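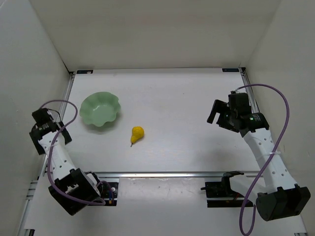
Figure 2. Pale green scalloped bowl and small yellow pear on a white tabletop, between two robot arms.

4.2 Why owners stop after the second lesson

The records of Jerinley show 2893 enrolments in the course on cash planning for small firms. Of these, 2056 people opened at least the first lesson, and 443 reached the final task. The gap between the first and the second number is known from earlier work on free courses, and we do not discuss it much. People enrol because a friend sent the link, or they wish to keep a place for later. The second gap is more interesting for us. These are owners who began to study, who gave the course part of an evening, and who then left.

The largest part of the leaving happens between the second and the third lesson. At first we thought that the third lesson was simply too long. It is in fact shorter than the second one, and the language is easier. The difference is in what it asks from the learner. Lessons one and two use the accounts of a made-up bakery, and the learner only has to read and choose. In lesson three the learner must bring the figures of the own firm: what came in last month, what went out, and which bills are still open. Several owners told us that they stopped the video at this place with the intention to look for the papers, and did not come back.

We spoke with 16 owners in Deltdale during November, all of whom had stopped before the final task. The interviews were done by Sekar Lubis and Larasati Raju, mostly at the place of business and mostly before opening time. Afiq Lubis, no relation to the first interviewer, transcribed them and made the first coding. Kanako Murakami then coded all of them again without seeing his codes. Where the two did not agree, the passage was discussed until one code was chosen, or it was left out of the analysis. We left out very little in this way, but the passages about family members who keep the books were difficult, and readers should treat our account of them with care.

The most common theme was not lack of time, although almost every owner mentioned time at the beginning of the talk. When the interviewer asked what happened on the evening they stopped, the answers became more exact. One owner of a repair shop said: "I had the time. I did not have the folder. The folder is with my sister, and if I ask her for it she will ask why." Another, who runs a small catering firm, said that she knew her figures were bad and did not want to type them into a website. A third had the figures ready, but they were in a different order from the form in the lesson, and he became unsure which of his costs belonged in which line.

We group these answers under three headings: access to the figures, comfort with the figures, and fit between the figures and the form. The headings overlap. An owner who must ask a relative for the papers may also be the owner who is afraid of what they say. For the designer of a course they are still worth keeping apart. A problem of access can be helped by a message sent a few days before the lesson, with a short list of what to have ready. A problem of fit can be helped by a better form. For a problem of comfort we have no simple advice, and the owners who spoke about it did not ask for any.

It was also suggested to us, by the staff who support the learners, that firms with an outside bookkeeper would continue more often. Our interviews do not support this idea, but they are too few to speak against it either. Owners with a bookkeeper described the same stop at the same lesson. They had to write to the bookkeeper, the answer came after some days, and by then the course was no longer in their mind. The owner of Prurkidwood, a furniture maker with four employees, received the figures the next morning and still did not return. He said the lesson felt like something he had already paid another person to do.

4.3 The role of reminders

Jerinley sends reminders through Chin, a messaging tool that many of the owners already use with their suppliers. A learner who has been away for one week gets a short message with a link to the next lesson. The link opens the lesson at its start, also when the learner had stopped in the middle. Slamet Majimbun, who looked after the message texts during the study period, changed the wording twice. We cannot separate the effect of the wording from the effect of the season, as both changes came close to a busy period for retail firms. For this reason we report what owners said about the reminders and make no claim about their effect on completion.

Opinions were mixed. Some owners liked the friendly tone and remembered parts of it by heart. Others found it hard that the message arrived among orders and complaints from customers, so that they swiped it away with the rest. Two owners thought that the reminder came from a real person and wrote back with a question. Neither got an answer, because replies were not read at that time, and both mentioned this as a reason why they lost interest – one of them with some anger. We passed this on to the provider while the study was still running, and an answering service has been organised since then.

A point that came up less often, but which we find useful, concerns the early morning. Owners in food and transport begin work before dawn, and a reminder at 7 pm reaches them when they are preparing for bed. They asked for a choice of hour. In the current system the hour is the same for every learner, and changing it would need work on the side of the messaging tool. The provider has put this on its list for the next version of the course, together with a link that opens the lesson at the place where the learner stopped.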